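4.2 Household sorting and the "small things" problem

Most work on household waste looks at bins. What goes in, how heavy, how often. Less is known about the step before, when a person stands in the kitchen and decides that a thing is done with. Our interviews in Cedora and Heda were meant to fill that gap, at least in part. Large items gave people little trouble. A broken chair gets talked over, someone makes a decision, it goes to the curb. Small things do not get talked over. They go in a drawer.

We call these held items. An item is held if the household no longer uses it, has not thrown it out, and has no plan for it. The definition is loose on purpose (an earlier draft asked for six months without use, but people could not remember, and the answers were guesses). In total 813 households filled in the drawer diary, and between them they listed 3,557 held items. Diaries with no entries at all were kept in. Cáceres (this project, field notes) argues that an empty diary is more often a tired respondent than an empty drawer, and we agree, but there was no fair way to pull them out.

Tubes, rolls and little boxes come up again and again in the diaries. These are the things that sit between trash and supplies. A tube may have one more squeeze in it. A box may be handy for something. Figure 3 shows a tube, a roll and a little box on a patterned cloth.
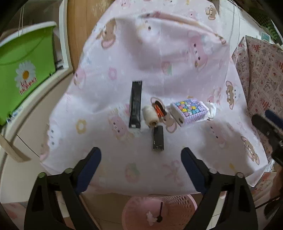
Figure 3. Small objects on a table cloth, among them a long black tube, a cream-white roll and a small white-and-purple box.

Material was a poor guide to what people did. We had expected plastic to be held longer than card, because the local rules on plastic changed in May and many people said they were confused by them. The diaries do not show it. What mattered more was whether the thing had a lid, or could be closed. Closed things stay. Open things go. One respondent in Heda wrote "if it shuts its still good," which sums up a lot of the free-text answers.

Age of the respondent made some difference, less than in the Kinyua survey. That survey used a phone interview and ours was on paper, so the two should not be put side by side without care. Phone answers tend to be short. Paper answers ramble - useful for us, hard to code.

Coding was done by two readers working apart. Where they disagreed a third reader settled it. Most disagreements were over "might need it" versus "feels wasteful to throw". These are different reasons and we kept them as two codes, but plenty of answers hold both at once, and readers were told to pick the one that came first in the sentance. Not ideal. A later round should allow double codes.

4.3 The return trial

A second sample of 400 households got a paper bag and a collection date. No other prompt, no leaflet. The bag was plain and had room for a drawer's worth of stuff. The idea came from the Plonodance reuse group, who had tried something like it with batteries and were kind enough to share thier forms.

Bags came back fuller in Cedora than in Heda. Part of this is likely down to the collection point, which in Cedora sits next to the market and in Heda is up a hill with poor parking. We also gave 100 of the households a second bag a few weeks on, to see whether the drawer fills up again. It does, but slower. Several people said having a bag in the house made them look at things differently. Others used it for groceries.

Limits. Self-report throughout. No weighing. Households with very young children are under-counted, mostly for lack of time on their side. And the trial ran in one season only, so nothing can be said on moving-house season or the weeks after the holidays, when drawers presumably get worse. Section 5 takes up cost.

Contact: Amparo Cáceres, Household Materials Study | © 2019 The authors | Back to top

This site uses cookies to remember your reading settings. Accept | Manage cookies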